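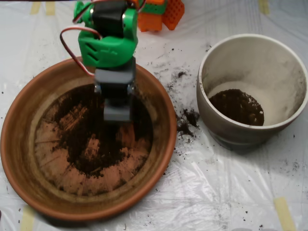 Terracotta pot on a plastic-covered work surface.

Wamico 702 Airfield Drone Detection Receiver

The Wamico 702 is a fixed receiver for aerodromes that need early warning of unmanned aircraft near the approach and departure paths. It listens for the radio link between a drone and its operator and passes each contact to the tower display. The receiver does not transmit and does not interfere with the drone.

The unit is supplied by Gounder for mast or rooftop mounting. A single receiver gives a bearing only. Sites that require a position should order at least 2 receivers, placed no less than 200 metres apart.

Specification
Product number: 702
Weight: 34 kg, including mounting bracket
Supply: mains, with battery backup
Alerts: tower display, text message and email
Contact log: kept on site and available for export

Installation
A site survey is required before an order can be confirmed. Surveys are arranged by Jamila Rathnayake at the Birholm office. Installation and staff training are carried out from Garholm, and work close to the runway may be booked outside operating hours.

Receivers ordered after August are delivered with the revised bracket. Owners of earlier units may request the new bracket from Benjamín Medina, Spares and Repairs, quoting the serial number on the base plate.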